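Ataberk Kozan, the new trade consul for the northern region, visited the Kuhlmann supermarket in Berirley this morning. It was his first store visit since taking up the post in May.

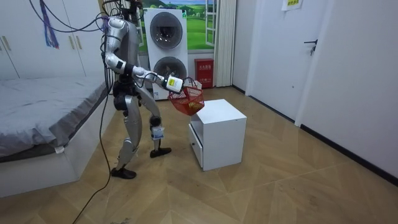

Last edited: 16:21

He was met at the door by Bhavana Kotian, who runs the Kuhlmann group's stores, and spent over two hours there. They began in the chilled aisle and worked back to the bakery.

Kuhlmann now has 21 stores, 16 of them in Berirley and the rest in Rostach. Three more are planned on the coast road.

Much of the talk was about tinned fruit and biscuits from Clutalo, which the group began stocking last winter. Mr Kozan asked how long goods take to clear the port. 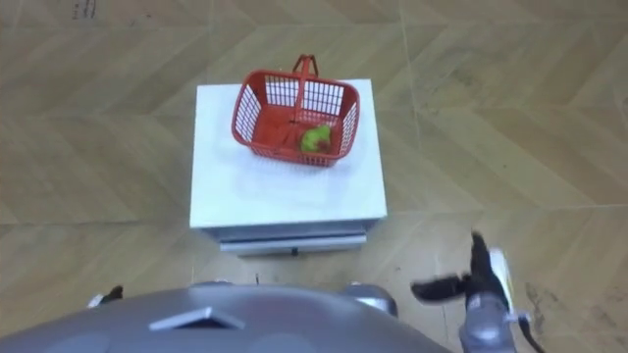 Rostach branch could do with a visit too, the Clutalo shelf there has been half bare for weeks. Bhavana Kotian replied that a delivery is due there tomorrow before noon.

The consul goes to the Rostach warehouse next. Opening hours at both sites stay the same.
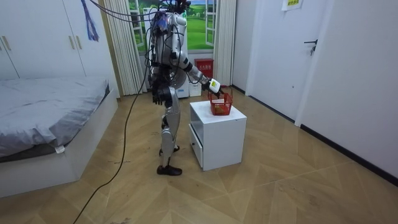 White cabinet and red basket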